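Flendberg Neighbors Help Board
Food & Kitchen > Pantry and storage

How do I keep cereal from going stale before we finish it?

Asked by Touran Rostami
14 replies hidden, showing best 3

Hi everyone, long-time reader and first-time asker, so please be gentle! I have three kids at home and a husband who eats cereal at ten at night, and not one of them will agree on a kind. So we always have several boxes open at once, and by the time we get to the bottom of any of them it has that bendy, cardboardy chew to it. I hate throwing food out. My mother would come through the wall if she saw what I tipped into the compost in February.
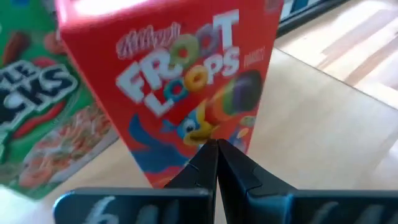
I fold the inner bag down and close the flaps, and I thought that was all there was to it. The pantry is next to the dishwasher, if that matters. I don't have much room for a row of big plastic tubs, and I'd like to spend less than $50 on whatever the answer is. Does the fridge help? Is there any way to bring back a box that has already gone soft?

Thank you in advance, you were all so kind to my sister about her oven door.

Best answer, from pantrymoth_no_more

Oh, I feel for you, we had the same thing when my boys were home! I'd look hard at that dishwasher first. Every time it runs it lets out steam, and cereal drinks up damp air like a sponge. If you can move the boxes to a cupboard on the other side of the kitchen (high up is fine, but keep away from the stove) you may find half your trouble goes away without spending a cent.

Then the bags. Folding doesn't do much, they spring open again as soon as you close the flaps. Press the air out gently, roll the bag down tight until you reach the cereal, and put a clip on it. I use plain wooden clothespins, two to a bag. I did buy the Vimodau clips once and they were good and strong, but my youngest couldn't open them and started leaving them off, so back to clothespins we went.

Skip the fridge. The air in there is cold but it's being opened and shut all day, and the cereal can pick up smells. I had a bag of puffed rice that tasted of onion.

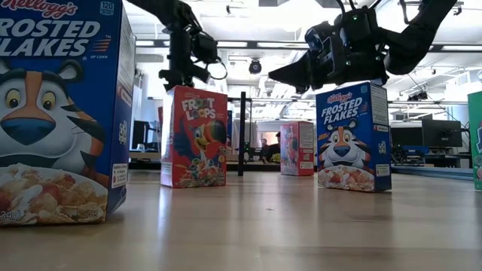 Can stale cereal be made crisp again?
Spread it in one layer on a dry baking sheet and put it in the oven at 200 degrees for 5 minutes, then let it cool all the way before you taste it, as it crisps while it cools. Give it a few more minutes if it's still chewy. Watch anything with a sugar coating, it goes sticky and then it scorches, and the pan is a misery to wash.

Good luck, and tell your husband I'm on his side about the ten o'clock bowl.

Answer from gus_in_the_basement

get containers. Favance makes a tall skinny one that fits where a box fits. wash them between fills or the old crumbs make the new stuff taste old

Answer from Mrs. Ebrahimi

I agree with most of the first answer, but I would add that you could try opening fewer at a time. We let each child choose one, and the next can't be opened until that one is gone. There was crying for the first week and then they got used to it. The last inch of every bag goes into a big jar together and I use it for bars with melted marshmallow, 55 cents' worth of butter and a pinch of salt. Nobody has ever asked what's in them. If it smells like old oil, though, toss it, toasting won't fix that.

Touran Rostami replied:
Moved everything to the cupboard over the bread box this morning and found a whole bag of clothespins in the laundry room. Mrs. Ebrahimi, do you butter the pan for the bars or use paper?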